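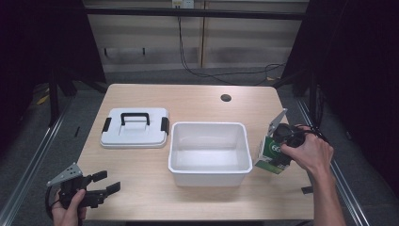 A reader in Suronham wrote in after the October post to ask whether the Skumora hand grippers are worth it for a school club, or whether we were just being nice because we'd already spent the money. Fair question. We had already spent the money. I've tried to be less nice.

Skumora Hand Gripper Pair
Price paid: $594 for two, cables included
Used by: Ellery Robotics Club, ages 14 to 18
Used for: the packing task in the Otero student challenge

The Otero task sounds like a chore because it is one. You get a white plastic bin with a latching lid and a pile of small boxed goods, and your team records itself putting the goods in the bin, over and over, with a gripper in each hand. Then you train something on the recordings and find out how badly you packed. We've been at it since school started.

The grippers themselves are good. They're black, they fit an adult hand and most teenage ones, and the jaws close on a small cardboard box without crushing it, provided the person holding the box remembers that it is cardboard. The gray triangular plate on top is stiffer than it looks. One of ours has been dropped on the floor enough times to have earned a name, which I won't repeat, and the plate is still straight.

Flat things on a flat table are the weak spot. Anything thin has to be slid to the edge or tipped up with the other hand, and the fingers are a touch too thick to get under a lid. Our students worked out that you can catch the lid by its carrying handle, which the manual does not mention. The manual is mostly about the warranty.

Latches are worse. Closing one takes a firm push in a direction the gripper doesn't want to go, and our first good latch took an entire Thursday meeting. The student responsible was applauded, then asked to do it again, and couldn't.

Now the cables. They come off the gripper and curl back over your hand, and for the first ten minutes you'll think about little else. After that you stop noticing until you cross your arms. We tried tape, hair ties and a sweatband. The sweatband works. It also smells, and we are a club of 13 sharing it, so maybe buy 3.

Setup took one evening, most of it spent finding an outlet. The software wants both grippers calibrated before each session. It will let you skip this, and then save 22 recordings of nothing useful without a word of complaint. Ask me which week that was.

I'd also have liked:
A spare set of fingertips in the box. They're sold separately, naturally.
A smaller grip for the younger members, who hold the thing like a hair dryer.
Some kind of beep when recording starts. We currently have a student say "go," and opinions differ on how loudly.

Would I buy them again? Yes, with the club's money. A team with a smaller budget could get through the Otero rules with one gripper and a bare hand, and I'm told a few do, but you lose points for it and the lid gets a lot harder. If your school has a parts cupboard and a patient metal shop, you could build something close for less. We looked into it. Our metal shop is not patient.

I'm taking off a star for the cables and half of one for the manual. The fingertips go on order next week, along with the sweatbands.

Three and a half out of five.

Related
Otero student challenge: what the rules say about lids
Cheap table lamps for recording days, compared
Club budget season at Ellery, part two
Skumora fingertips, soft or hard?

Ellery Robotics Club | November 2018 | Contact the club | Back to top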